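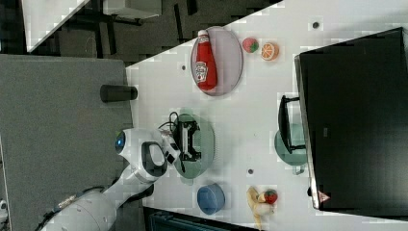
A Table Set for Pretend

Su-bin Ham has been gathering play food for 10 years, and she still lights up over a toy strawberry. "I love the see-through plates, the pink and the green, because children hold them up to their faces and laugh," she told me over tea (a long tea, happily!). And a ketchup bottle among the toy fruit? "Oh, always something from a real kitchen. They go straight for it, and then everybody's banana gets ketchup."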